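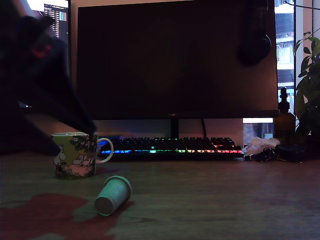

A shared desk with mug, paper cup and monitor, Storkdale office.

Storkdale is introducing a clear desk practice for all shared workstations. The main points are set out in this thread for staff, contractors and visiting colleagues. (1/9)

Each shared desk is to be left at the end of the day with the monitor, the keyboard and nothing else on the surface. Personal mugs are to be returned to the kitchen shelf or taken home. (2/9)

Ceramic mugs remain welcome at desks during working hours. The office has grown fond of its patterned cups, Moomin designs included, and there is no intention to replace them with a standard issue. (3/9)

Paper cups are a separate matter. Last August the office went through 901 of them, many used once for a few mouthfuls of water. A paper cup is light and tips over easily, and a spill beside a keyboard can mean a costly repair. (4/9)

Paper cups will therefore be kept at the reception counter for visitors only. Staff who do not have a mug may borrow one from the kitchen. Some 45 are available, and Wanpen Jitpraphai will show new colleagues where they are kept. (5/9)

Mats, paper decorations and other flat items may stay out during the day. Please lift them before leaving so that the wood can be wiped properly. The desktops mark if moisture sits under a mat overnight. (6/9)

Monitors should be switched off by the last person to use the desk. Cables are to hang behind the stand, clear of the work surface. Requests for longer cables go to Uthai Chantharasri — please include the desk number. (7/9)

Cleaning staff will wipe desks from 6 pm. They have been asked not to move personal belongings, so a desk with items left on it will be passed over until the following evening. Mugs left behind will not be washed. (8/9)

Colleagues on the Wattanapong team, who keep different hours, have until the end of the month to agree on their own arrangement with Eino Tuominen. Questions from all other teams may be sent to the front office. (9/9)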